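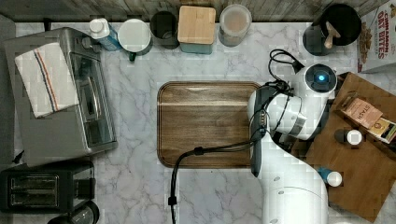

Figure 1. Cutting board on the marbled countertop.

Risograph Printing of a Short-Run Zine: Project Report

1. Aim
To print a 16-page A5 zine, Muser, in two colors and compare registration error on two paper stocks.

2. Method
Pages were laid out in Kingi and exported as grayscale separations. The print run was 80 copies, split equally between Mundard uncoated and Wulberg recycled stock. Blue was printed first. Sheets were left overnight before the orange pass. Halftone screens were set at 33 percent for backgrounds. Copies were folded by hand and saddle-stitched with two staples.

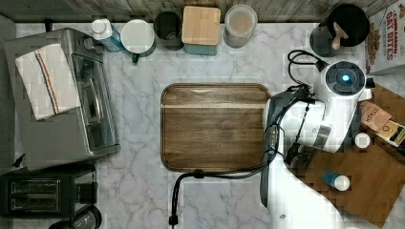 Figure 2. Countertop with toaster oven and striped towel.

3. Results
Misregistration was greater on the recycled stock, mainly at the trailing edge. Total sheets fed, including test prints, came to 412. Roller marks appeared on heavy blue areas of the cover in both stocks.

4. Further work
A second issue is planned for April with a lighter cover.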